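The parcel for Simon had been on the go since the beginning of November, and by now Halima Mbwambo could have drawn the big table from memory with everything on it. She had covered it with the green cloth her aunt used for cards, so that nothing would roll off or scratch, and every evening after supper she went in, moved two or three things a few inches, and came out again feeling she had got on.

"You could just send him money," said Sigrún Hjaltadóttir, who had the upstairs rooms and came down most nights for the warmth of the stove.

"Money isn't a parcel," said Halima.

Sigrún let that go. She had sent parcels herself in her time, to a brother on the boats, and she remembered perfectly well the pleasure of it, the tucking of socks into corners and the worry over whether the lid would close. She sat down by the wicker screen and put her feet on the rung of the other chair.

Simon was at Ardale, 300 miles north, learning to mend pumps, and he wrote home so briefly that his letters had to be read for what they left out. He had left out breakfast altogether. He had mentioned a bus that was noisy, and a landlady who was fair, and once, in a postscript, that there was a shop in the town that used to sell the crisps he liked and had stopped. Halima had read the postscript aloud at least four times, and the next morning she had put on her good coat and gone right across the city to the Chinese grocer's, where she stood so long in front of the shelves that the girl asked if she was feeling faint.

She hadn't known which ones he meant, of course. She never did like to ask, because asking would give the game away.

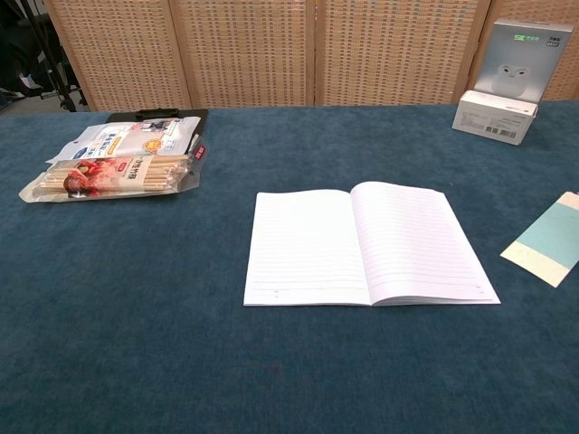

"And the notebook?" said Sigrún. "Has he asked for a notebook?"

"He has not. But if he's got one in front of him he might write more than six lines." Halima smoothed the page with the side of her hand, as though he had already begun. "I thought I'd put something on the first sheet, to start him off. Only I can't think what."

"Put the price of the earbuds. That'll frighten him into looking after them."

Halima laughed so much that she had to sit down too. Then she found a pen, and thought for a long while, and wrote *Dear Mum* at the top in her neatest hand, with a comma after it, and left the rest of the page for him.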